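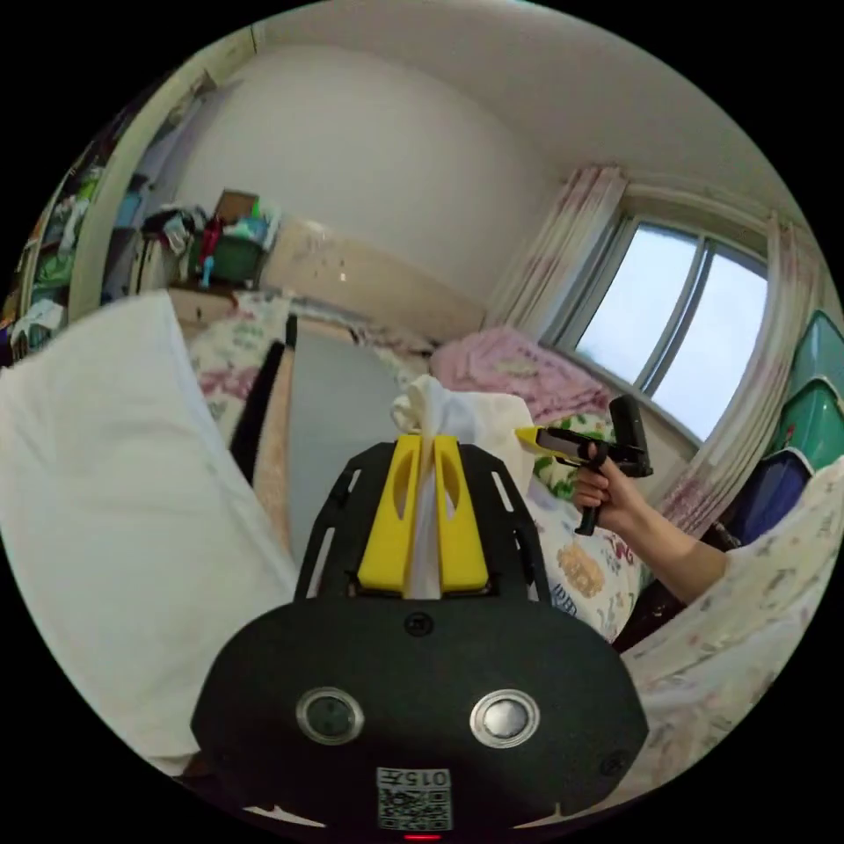 Editorial Diary: May

Submissions to the Cestside romance list closed at noon. The office received 99 full manuscripts, of which 42 were addressed to the contemporary line and the remainder divided between historical and suspense. Authors who have not had an acknowledgement by the end of the month should write to Charito Quiambao, quoting the title and the name on the cover sheet.

The morning was given to the Lorkton novels. The third book, in which the harbour doctor marries the man who bought her father's boatyard, has come back from its author, Ye-ji Shim, with a new final chapter. The proposal now takes place in the boatyard office and is a good deal shorter. Mr MacAulay considered that the heroine forgives too quickly and asked for one further conversation between the couple before the wedding. Ms Shim has agreed to this and has kept the letter from the aunt, which the house had wished to remove. The letter will stand.

A question of policy was raised by Arnel Dela Peña in respect of the cover copy. Several of our older blurbs describe the hero at length and the heroine by her hair. Copy for all new titles will state the heroine's occupation in the first two sentences and will not give away any event after chapter six. Reissues will be revised as they fall due – the Drurkunar sheikh titles first, as these have drawn the greater part of the letters.

In the afternoon Jhun Tiongson reported on the large print editions. Van Leeuwen can set 14 titles before the autumn, and has asked that final text be supplied without the reader's letter at the back. This was accepted with some regret. The letters will be kept in the ordinary paperback.

Length was discussed again. The guidelines ask for 50,000 words, and nearly all of the suspense entries run well over. No change will be made this year. An author whose book is too long will be invited to cut it before a second reading, and will be told plainly which subplot is thought to be the difficulty. In most cases it is the former fiancée.

Seventeen reader reports remain outstanding. Those for the historical line are wanted by four o'clock tomorrow – Mr MacAulay will collect them from the second floor.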